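Fencing and Gate Installer – Titlow Perimeter Services, Zurnstead

14 shares | 0 comments

Titlow Perimeter Services supplies and installs security fencing, automated gates and temporary site hoarding for commercial, industrial and municipal customers. The company works from a yard and fabrication shop at Zurnstead and currently has 94 employees across its field, workshop and office divisions.

Applications are invited for 2 full-time positions as Fencing and Gate Installer. Both positions are permanent, subject to a probationary period, and report to the Field Operations Manager, Osvaldo Falcão. The successful applicants will join the crew assigned to the Rakena industrial estate, where the company has been engaged to replace the existing chain-link boundary with welded mesh panels and to fit new sliding gates at the loading entrances.
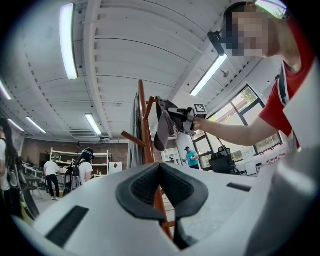
Red t-shirt, harness-style vest and head-mounted device.

Duties

The installer will set out fence lines from survey pegs and drawings, auger and concrete post footings, hang and tension panels, and assemble gate tracks, rollers and hinges. Installers are also expected to make good disturbed ground, complete the daily site record, and load and secure materials at the yard before departure. Gate motors are wired by a licensed electrician, whom the installer will assist with mounting and alignment.

Work is carried out in all seasons. From November the crew moves to the winter schedule, with a yard start of 7:00 a.m. – applicants should be satisfied that they can reach Zurnstead by that hour, as public transit to the yard is limited.

Qualifications

Applicants must hold a full driver's licence and be able to lift and carry fencing materials over uneven ground. Previous experience in fencing, landscaping, steel erection or general labouring is required. Experience with the Wuvel post-and-rail system is an asset, but training will be provided by the company's own supervisors. Welding tickets should be listed in the application where held.

The ability to read a site plan is essential. Shortlisted applicants will be asked to complete a short practical exercise in the yard, consisting of setting a line of posts to a marked grade.
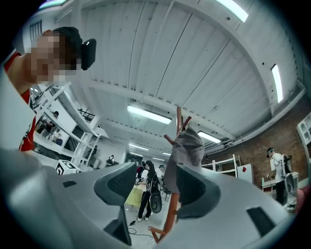
Conditions of Employment

The hourly rate will be set according to experience and confirmed in the letter of offer. Overtime is paid in accordance with the applicable employment standards. Each installer receives an annual allowance of $300 toward safety footwear, payable on presentation of a receipt. Other protective equipment is issued by the company and remains its property.

Travel between the yard and the work site is by company vehicle and is counted as paid time. Extended health and dental coverage begins on completion of the probationary period.

How to Apply

Applications should include a résumé, a copy of the driver's licence and the names of 2 references, at least one of whom has supervised the applicant's work. They may be delivered to the front office at the Zurnstead yard or sent by mail to the attention of Osvaldo Falcão, Field Operations Manager. Applications will be reviewed as they are received, and the competition will remain open until both positions are filled.

Titlow Perimeter Services welcomes applications from all qualified persons. Accommodation is available on request at any stage of the hiring process – please advise the front office in advance of the interview. Only those applicants selected for the practical exercise will be contacted.

Share this posting | 14 shares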